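Kitchen worktop - white or go darker?

Home and Garden > Kitchens

tahira_b
27 March 2024
We're replacing the kitchen worktops and can't agree. I want plain white, matt, no pattern. My husband says it will look filthy by teatime every day and wants a dark grey. The units are pale green and the room faces north, so there isn't much light after lunch. We've been quoted 967 pounds fitted for the white from Clelloretti, and the grey is the same price. Has anyone lived with white for more than a year?

Pellow
We had white in the last house for 11 years. Tea, beetroot and curry were the only things that marked it, and all of them came off with bicarb and a damp cloth if you got to them the same day. Turmeric took longer. I'd have it again.

ineke_vl
I wouldn't. Ours is matt white and every jar leaves a ring. The matt finish holds on to grease more than a shiny one does, and you can't polish it out. We wipe it down after every meal and there is still a dull patch by the hob.

Pellow
Is yours laminate or solid? Mine was solid so I could go over it with a fine pad. You can't do that with laminate.

ineke_vl
Laminate. Fair point, but she hasn't said which hers is.

tahira_b
It's laminate. The solid one was well over what we want to spend.

Gatepost
Dark grey shows more than white does. Crumbs, flour, limescale round the tap, fingerprints. We've got near-black and I'm forever going over it with a dry cloth. If your water is hard I'd stay away from anything dark.

sobia.m
Agree with Gatepost about limescale. Our water is very hard and the area behind the sink on my mum's dark worktop is permanently cloudy. She uses vinegar on it, but it's back within days.

ineke_vl
You shouldn't be using vinegar on some of these surfaces. Check the care sheet first.

sobia.m
It's laminate and the care sheet says diluted vinegar is fine.

Lefteris K
Get a proper sample, not the little square on a chain. Clelloretti will send an A4 piece if you ring them. Put it flat next to the kettle and leave it there for a fortnight. White against pale green can go either cold or creamy depending on the bulb, and you won't know from the brochure.

Also think about what the wall behind it is going to be. White top with a light grey wall is a very plain look. I like it, some people find it too bare. This is the sort of thing I mean: 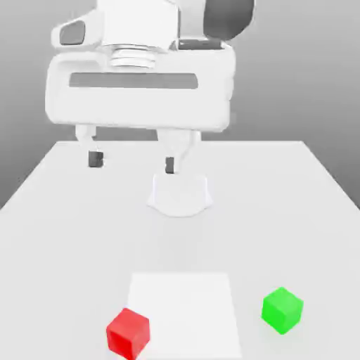
White top, light grey behind, dark grey only in small bits

If you like that then your husband could have his dark grey on the handles and the tap and you'd both get something.

tahira_b
That's closer to what I had in my head. He's looked at it and says it's too much like a dentist's, but he does like the idea of grey handles.

Gatepost
He's right, it's too cold for a north-facing room. I'd want a warmer wall.

Pellow
Paint is cheap. Choose the worktop first and do the wall afterwards.

tahira_b
I've rung and they're posting two samples, the white and a mid grey. Will put them by the kettle and report back.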